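Pomeo 2 Hand-Held Gripper
Manufacturer: Sadudska
Product page updated 5 Jul 2019

Two-finger gripper for trials of household chores. Operated by hand – no arm required. Recorded grips can be used to train a fixed arm.

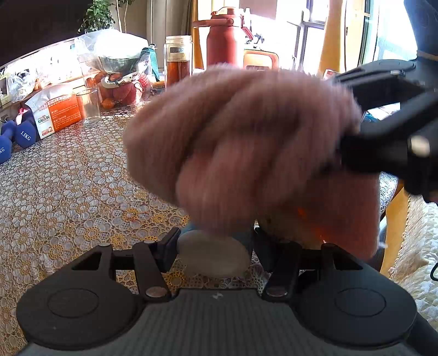
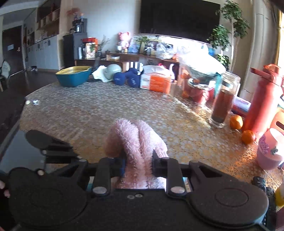 Table work, lace cloth in place.

Ivanyshyn replies that soft goods are still the weak point: a machine trained on 100 grips in May could pick up a cloth but would not fold it, and clearing a full table unattended is years off.

Folding is not a rated task.

Order no.: 3465
Price: 199, pads included
Spare pads: sold in sets of 2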